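Dropped gripper samples, part 2: it was the clock

In July I wrote that our hand-held grippers were losing data and that I suspected the cable. The cable is fine. I have since swapped it on both units and the fault came back the same afternoon.

The symptom, for anyone who skipped part 1: you record a demonstration with two grippers, the session saves without an error, and on replay one finger opening lags the video. The arm then closes on air just above the object. Drotamitz, our replay tool, reports no fault, as every packet has a valid checksum. 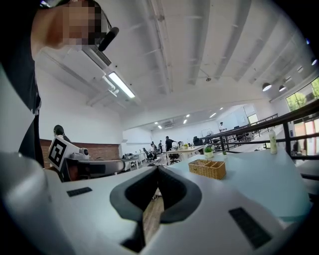 Wicker basket task, upstairs table.

Frøydis Hellström plotted the timestamps from both units on one axis. They start together and drift apart slowly, then one of them jumps. A clean session should hold 918 finger samples. The bad ones held 900, and the missing samples were always in one block, right after the jump.

The cause is in the sync service. When the two clocks disagree by more than a set limit, it steps the slower one forward in a single move. The logger sees a gap, decides the samples on the far side are late, and throws them out. It does write a warning, but at debug level, and we run with debug off. 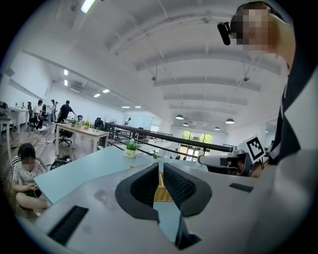 I could reproduce it in roughly 2 minutes by setting the limit very low and moving one gripper through a plain open-and-close cycle. With stepping disabled and gradual correction turned on, the block of missing samples went away. The lag went with it.

Two changes are in now. The logger keeps late samples and flags them, and replay refuses to start if the flag is set. Abimbola Tamuno wanted the second one to be a warning you can click through. I left it as a hard stop — an arm working from stale finger data can pinch a hand as easily as it misses a basket.

Still open: why the clocks drift that far in the first place. Heledd Parri thinks it is temperature. I have one unit logging overnight with the cover on and will compare it with the other before touching the firmware.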